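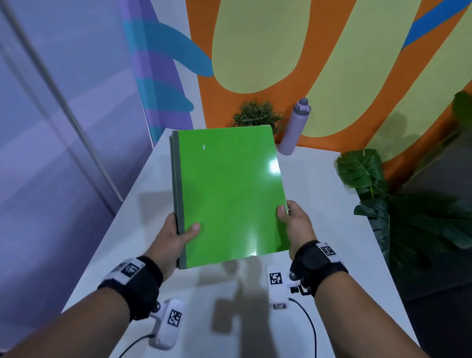

Green notebook held upright at the table, both wrists instrumented.

Teach the correction, keep the pause

Reading time: 4 min

Most arguments about demonstration data concern the interface. One side wants the operator on a remote rig, driving the arm that will later do the work. The other wants the operator's own hands on the object, with tracking at the wrists, and leaves the mapping to software. I have worked with both and prefer the second for anything thin, hinged or slippery. My complaint in this essay lies elsewhere. Whichever interface is chosen, we throw away the most useful part of the recording.

The Nendton stationery set was a good test. The object is a plastic folder with a stiff spine and several loose parts, and the job is to open it, square the sheets and close it again. We kept 382 demonstrations. Of those, 111 were marked "clean" under the usual rule: no regrasp, no hesitation longer than a second, no reversal of motion. The first policy was trained on the clean ones only. It performed well until a sheet slid out of line, at which point it carried on as if the sheet had stayed put.

That result should surprise no one who has squared a pile of plastic. The sheets cling, then release without warning. A person feels the release through the fingertips and adjusts before the eye has registered much. In a clean demonstration the adjustment is absent by definition, so the policy has no example of what to do next. We filtered for tidiness and got a model that only knew tidy states.

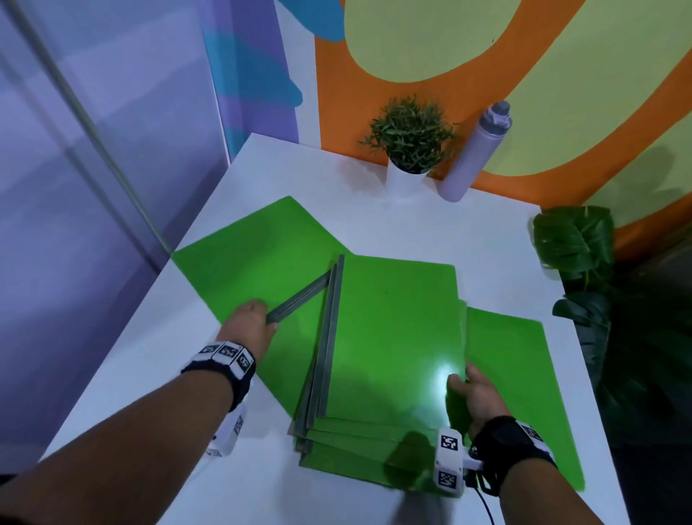

Remote control makes this worse in a particular way. An operator working through a pair of handles, with a short delay and no sense of touch, learns to avoid situations that need a fine correction. Take a stack lying slightly offset, several edges showing, with two long grey strips resting across it. By hand, one set of fingers curls around the layered edges while the other keeps hold of a strip, and both jobs proceed together. On our remote rig at Cestater, operators broke the same job into stages: put the strip down, move the stack, pick the strip up. The sequence was sound and the demonstrations were valid, but they described the limits of the rig at least as much as the demands of the task.

The standard reply is that a robot should learn what a robot can do. If the arm has no fingertip sensing, a human strategy that depends on it is of no use. I accept part of this. A parallel jaw cannot curl around anything, and some of what hands do will never transfer. The answer, though, is to discard those motions at the mapping stage, where the loss can be measured. When the operator discards them at the handles, there is no record that anything was lost.

Wrist tracking has its own costs. The devices add weight below the forearm, and cables have to be routed so that they do not drag across the work. Glossy material throws glare back at the camera, and a marker that turns away from view contributes nothing until it turns back. Wrist pose also says little about the fingers. Anyone who claims a pair of straps captures the whole of manipulation is overselling the straps. We lost 25 recordings on the Nendton set to tracking faults, and they are not included in the 382.

Even so, a slip recovered by hand takes a moment, while the same slip recovered by remote control often ends the episode. This changes what gets kept. Under the Cirkum labelling scheme, which we used until November, a regrasp counted as a fault in either case. Our replacement scheme marks the start and end of each correction and leaves it in place. Labelling takes 40 seconds longer per recording. I consider that cheap.
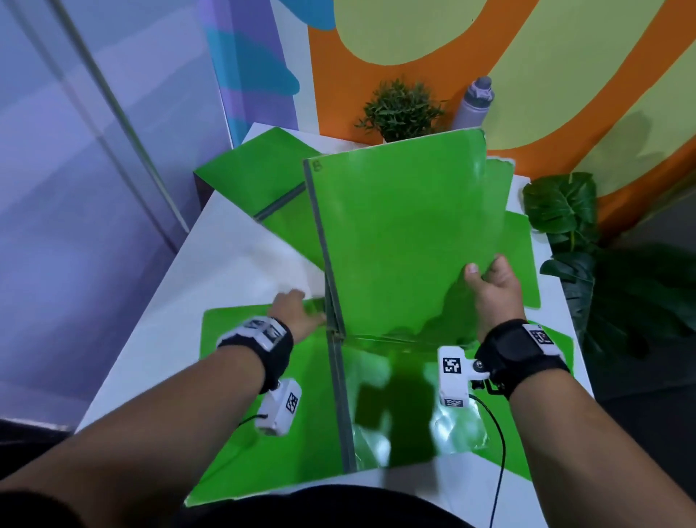
What I would change

First, stop using "clean" as a synonym for "good". A demonstration in which a panel springs back and is pressed down again contains a disturbance and a response. Both are needed.

Second, ask operators to work at their ordinary pace. The instruction to move slowly and smoothly produces handsome trajectories that match no working condition. The Pylypenko bench trials were run this way and the resulting motions were too even to be of much use with flexible sheet.

Third, vary the starting state by more than a few centimetres of position. Start with the folder half open. Start with a sheet lying crooked underneath. Resetting takes longer and the success rate drops, which is why the practice is unpopular with anyone who reports success rates.

Remote control keeps its place for heavy parts, hot parts and anything behind a guard. For a plastic folder on a table I would strap the trackers to someone's wrists, let them fumble, and keep the recording.

Related items
Labelling regrasps: a working note
Cable routing for wrist-worn trackers
Why thin plastic defeats parallel jaws
Remote rigs and the cost of delay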